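Prüfliste vor der Fernsteuerung, Raum Kimholm
Datum: 7. Juli 2021, Aufgabe: Korb am Nachttisch greifen

- [x] Not-Aus beim Bediener getestet
- [x] Netzspannung gemessen: 230 V
- [x] Akku Steuergerät: 92 %, Minimum ist 90
- [ ] Kabel am Boden befestigt

Kommentar: Das lange schwarze Kabel liegt noch frei auf dem Parkett. Bitte vor der nächsten Vorführung festkleben, man kann stolpern.
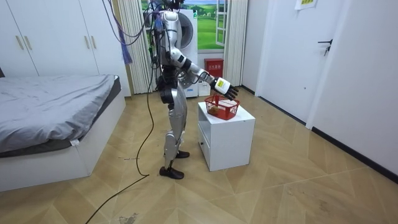
Die Finger der Hand müssen vor dem Schließen offen sein. Der Bediener wartet auf das Wort „frei“ vom zweiten Mann.

- [x] Beide Griffe vom Korb stehen hoch
- [ ] Handschuh für Fernsteuerung neu kalibriert (zuletzt im April)

Kommentar: Der linke Daumen reagiert mit Verspätung. Ich habe es an Lamotance gemeldet, Antwort ist noch offen.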